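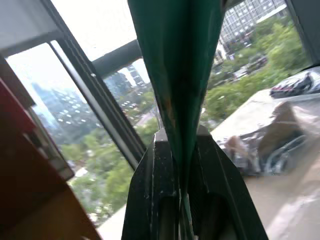
We use cookies to remember your settings. Accept | Manage

When the gripper drops things: tips for a robot on a tabletop

Our arm let go of a wrapped book in July and it landed on my foot. Žydrūnas Pärn and I spent an evening on the fault. The force limit had reset itself to 3 after a power cut, and the finger pads were dusty.

Before you switch on

- Write the force setting on tape and check it after every power cut. Ours is 36.
- Wipe the pads with a damp cloth and let them dry. No polish.
- Find the stop button and keep one hand near it.

Slippery wrapping

- Plastic film slides. Pull it tight before you start, or take it off.
- Lift a stacked book slowly, a little way only, then wait. If it creeps, put it down.
- Lids go on bottles, and bottles go to the back of the table.
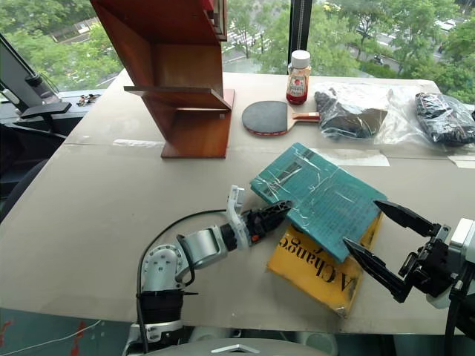

If it slips anyway

- Don't try to catch it. Teodoro Beltrán did, and got a pinched thumb.
- Press stop, then move the arm clear - by hand only once the power is off.
- Check the cables for nicks before the next go. A new one from Bollwood took weeks to come.

14 shares | 3 comments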